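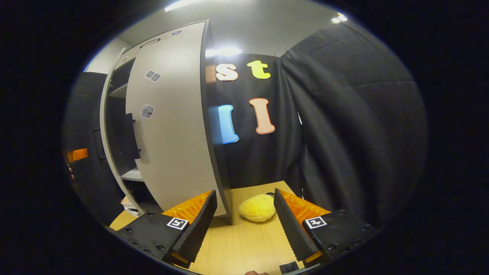 Soft yellow thing on the table, September.

Woke before six and could not get back to sleep, so I made coffee and did the water bill. It came to 411 gallons more than last month. I went down to the basement with a flashlight and checked the heater and the pipes along the back wall. All dry. Then I put food coloring in the upstairs toilet tank and it showed up in the bowl within a few minutes, so it is the flapper again. I replaced that flapper in the spring. The new one must be the cheap kind.

Walked to Vellari for a part. They had 2 kinds and I bought the heavier one. The man at the register said to bring the old one in next time and he could match it. Fixed the tank before lunch. It took longer than it should have because the shutoff valve is stiff and I did not want to force it. I will need to have that valve looked at before winter.

Lunch was leftover rice with an egg. Called the Plakora office about the bus pass and waited on hold for most of the meal. The pass is good through the end of the month, and after that I have to renew in person. The office is out on Espiritu Road now, where the carpet store used to be. The 806 bus goes past it but does not run on weekends.

Afternoon was for the garden. Pulled the last of the beans and cut down the stalks. The tomatoes are still making fruit but most of it is splitting from the rain. I picked everything that had any color and put it on newspaper in the hall. The squash is finished. Mildew on every leaf. I bagged those and kept them out of the compost. Turned the pile while I was there and it was warm in the middle, so it is working better than it did last year.

Knees sore after that. Sat on the back step for a while and listened to the neighbors' radio. They had the ballgame on.

Supper was soup. I read 3 chapters of the library book, the one on canals, and it is slow but I want to get to the part with the locks. It is due back soon and I have already renewed it once.

Checked the toilet again at nine. No color in the bowl. Rain starting up now, and I left the rake out.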